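Small things, big drawer: an afternoon with Mpho Mokgethi

Mpho Mokgethi keeps her desk drawer in Fulterside the way other people keep a garden. She has been collecting small stuff for nine years: erasers, charms, candy packets, key ring figures, the little characters that come free with something else. By her own count (she does count, every October) she is up to 200 pieces.

"I love them because they're tiny and somebody still bothered to draw a face on them," she says, already pulling the drawer open before I've sat down. "My aunt in Pukstead used to mail me one with every letter. I was six or seven. I'd read the letter second!"

She now runs a swap table called Trummer out of the back of a stationery store, and it gets wonderfully crowded. People bring a handful of whatever has been rolling around in a bag and go home with a different handful. No money changes hands, and there is only one rule: it has to fit in your palm, or lie across it.

I ask how she decides what goes with what. "Color first, always. I dump them out, push them into a little heap and look at it for a while. Yellow next to teal makes me so happy. Then I want one thing you can see through and one thing with a face, and then I stop, which is the hard part."

The heaps get names. Her favorite this season is Gendero, after the street where she found most of it, and she is very fond of it.

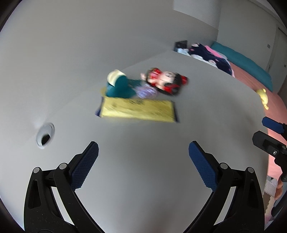
On the Table

The long yellow packet goes in front. "It's the loudest, so it gets to be first in line," Mpho says. She likes the dark ends on it, and she likes the lilac piece farther back even more. "Look at that crinkly edge. I could stare at it all day."

And the character in red and black? She grins. "Lying down, always. I've tried standing that one up and the whole heap goes stiff. Let it nap!"

Her advice for anyone starting out is to check coat pockets and the bottom of the junk drawer before buying a thing. She'd also like more teal, if you have any.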